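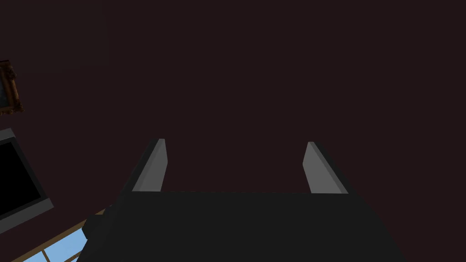
3 min read

Section 4: Setting up a listening circle with Lotska

So you've got Lotska installed and your speakers hooked up. Wonderful! Now comes the part I love most, which is getting a group of people to sit down together and really hear a song. Lotska was made for evenings of protest songs, peace songs, gospel, folk, anything with something to say, and a little care at this stage pays off all night long.

Before you start

Have your song files or records ready, plus the printed lyric sheets from Section 3. Lotska holds up to 400 songs in one library, but please don't try to play them all! For a two-hour evening, 19 songs is plenty, and that leaves room for people to talk (they will talk, believe me).

Building the program

1. Open Lotska and choose New Circle. Type a name for the evening. "Songs for Peace" is fine, but have some fun with it.

2. Pick your opening song and drag it to the top of the list. Choose one that most people half know already. A big chorus gets shy folks humming before they've had time to feel self-conscious.

3. Add the rest of your songs. Use the Theme menu to tag each one: Work, War, Faith, Freedom, Home. A song can carry two tags, so if you're torn between Faith and Freedom, go ahead and use both.

4. Set the pause after each song. The factory setting is 10 seconds. I like 30, and for the really heavy songs I'll go to a full minute. It feels long the first time you try it. Let it be long!

5. Type your talking notes in the box under each title. Lotska takes up to 500 characters per song, enough for who wrote it, when, and one good question to throw out to the room.

6. Click Save, then Print Program. 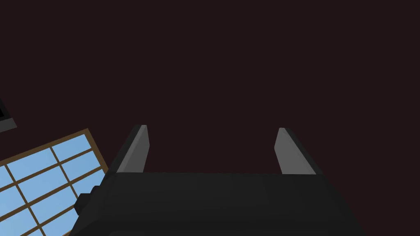 Note: Printed programs leave out your talking notes unless you check Include Notes. Güven Baysal, who wrote the first edition of this guide, always handed out the notes too, and his groups came up with some terrific arguments over them. Try it both ways.

Setting the sound

7. Play your quietest song first and bring the volume up until you can make out every word from the back row.

8. Now play your loudest song without touching the volume. If it makes you wince, turn on Even Levels in the Sound menu and go back to step 7.

9. Walk the room while the music plays. Corners get boomy, so pull the speakers away from the wall by the length of your arm and listen again.

Caution: Turn the volume all the way down before you plug in or unplug a speaker. The pop can damage the speaker, and it's rough on the ears too.

Caution: Even Levels flattens live recordings quite a bit. If you have a concert track where the crowd swells up and sings along (oh, I love those), right-click it and choose Leave Alone.

During the evening

10. Press Begin. Lotska plays the first song, waits through your pause, and then stops until you press Next. Take as long as you want here. If the talk has caught fire, the next song can wait!

11. To skip a song, press Next twice. Skipped songs stay in your library and can be used in another circle.

If a song won't play, check for a small gray dot beside the title. It means the file was moved after you added it. Right-click the title, choose Find Again, and point Lotska to the new folder.

Section 5 covers recording your group singing along.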